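Resources > Operator Guides > Two-Arm Station
Reading time: 2 minutes

Recording Plate-to-Rack Episodes

Before each session, return both arms to the start pose and confirm that the cables move freely. Place one plate near the center of the work surface, within reach of either gripper. Operators may record up to 636 episodes per task variant.
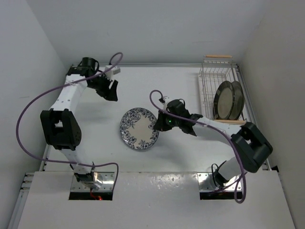 Start the recording before moving either arm. Approach the rim slowly, close the gripper, and lift the plate toward the rack. Keep failed grasps in the Usuga log and mark them "retry." Send questions to Edith Salazar.

Filed under: Data Collection, Manipulation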